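Kamosdale workshop notebook
23rd October

Small-carton sorting, table 2

The table was laid with the blue cloth before work began. Cigarette packs and medicine cartons are to be kept in separate groups. The Liqun pack is entered under tobacco.
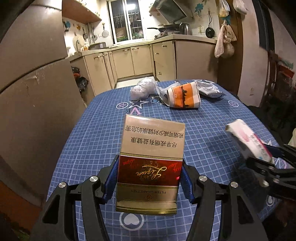
Medicine cartons

Ezetimibe Tablets, 10 mg, entered by the name on the large face. The end flap is open; close before shelving. Shelf 4 is reserved for Nowicki. 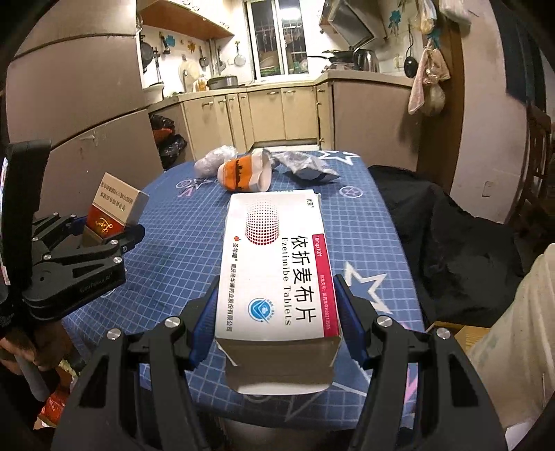 Where should open cartons be stored?
On shelf 3, upright, with the flap tucked in.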